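Drindov 422 Monitoring Receiver

Desktop receiver for logging foreign and cross-border broadcasts

Manufacturer: Drindov
UK supply and repair: Herumley workshop
Page revised: March 26, 2019

Overview

The Drindov 422 is a desktop radio receiver with a built-in recorder. It is intended for people who follow state radio, exile stations and cross-border speech services as part of their work: university departments, press offices, human rights groups and private researchers. It covers long, medium and short wave without gaps. It does not cover FM or digital broadcasting, and no add-on is available for either.

Most general receivers are made for listening. The 422 is made for keeping a record of what was said and when. Every recording is stored with the frequency, the start time in UTC, the signal level and the name of the schedule entry that started it. Signal level is written again at regular points through the recording, so that a fade, a sudden carrier drop or the arrival of a jamming signal can be placed against the speech afterwards.

The front panel has one tuning knob, one volume knob and a numeric keypad. The display is monochrome. There is no touch screen.

Scheduling

The receiver holds 53 schedule entries. Each entry consists of a frequency, a start time, a stop time, a mode and up to 5 alternative frequencies. If no carrier is found on the main frequency at the start time, the receiver works through the alternatives in the order given and records the first one on which a carrier is present. It then continues to check the main frequency between programmes.

Carrier detection does not identify the station. A channel shared by a domestic service and a foreign service will be recorded whichever of them is on the air, and the operator must listen to confirm. Stations which change frequency at short notice to avoid jamming should be given all their known alternatives, with the most recent first.

Entries can be typed in at the front panel or loaded as a plain text file over USB. Seasonal schedule changes are not applied automatically.

Jamming and interference

Three kinds of deliberate interference are met in practice: broadband noise, a siren or rotating tone, and music or speech placed on the same channel. The 422 has a notch filter which deals reasonably well with a steady tone and less well with a moving one. Synchronous detection with a choice of sideband helps when the interfering signal is a little to one side of the wanted one. Against noise placed squarely on the channel there is little any single receiver can do, and the remedy is a different frequency or a receiver in another location.

The filter settings affect the headphone output only. Recordings are made from the unfiltered signal, and filtering can be tried again on playback.

Installation

The case may stand on its rubber feet or be fixed to a wall with the bracket supplied. The bracket has slotted holes and takes ordinary wood screws, or the hook set listed under accessories. The power supply must be kept as far from the aerial lead as the cable allows. 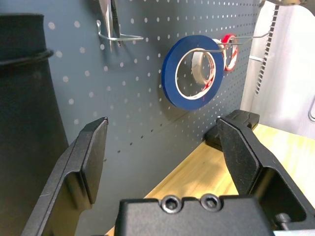
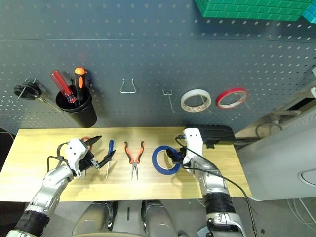 The hook set carries the full weight of the receiver and needs a board fixed to a solid wall with battens behind it. Hooks should sit in level rows, and the board must be perforated all over with evenly spaced round holes, like the dark grey pegboard with the screwdrivers in a cup and the rolls of tape on a long wire hook. Measure the spacing of the holes before ordering. Leave a clear space above the case for the warm air from the vents, and do not hang anything over the display side that will need to be moved when the keypad is in use. The aerial lead should leave the case downwards in a loose loop, so that no strain is placed on the socket.

An outdoor wire aerial is strongly advised. Indoors, close to computers and LED lighting, weak stations will be lost in local noise whatever the receiver. There are 2 aerial sockets, selected from the keypad or by schedule entry. A common arrangement is a long wire on the first and a loop on the second, the loop being turned to reduce a known jammer on medium wave.

Recordings and evidence

Audio is written to a removable memory card as uncompressed WAV. A checksum is calculated when each file is closed and stored in a separate index. The checksum shows whether a file has been altered since it was closed. It does not prove where the recording was made, and users who expect to rely on recordings in a hearing or a published report should keep their own written log of the site and the operator on duty.

The clock is set from a network time server or by hand. If it has been set by hand, the index says so.

The receiver does not transcribe or translate. Users should check the law on receiving and keeping broadcasts in the country where the receiver is to be used. In several countries possession of a receiver of this type is restricted, and orders for those destinations are not accepted.

Known limitations

With firmware issued before February, an entry which ran past midnight UTC was split into two files with a short gap between them. This has been corrected. Receivers with the earlier firmware can be updated by the owner from a memory card.

The display is difficult to read in direct sunlight.

Signal level readings are suitable for comparing one recording with another from the same receiver and aerial. They should not be quoted as field strength.

Supplied with the receiver

Mains power supply
Wall bracket
Memory card
USB cable
Printed manual in English

Accessories

Hook set for perforated board
Xiong loop aerial, indoor or sheltered outdoor use
Spare keypad overlay
Carrying case, unpadded

Service

Repairs and alignment are carried out at Herumley. Receivers should be sent without the memory card. Collection in person is possible from the Tustville counter by arrangement. Technical questions, including requests for the schedule file format, should be addressed to Cletus Kasprzak, with the serial number from the underside of the case.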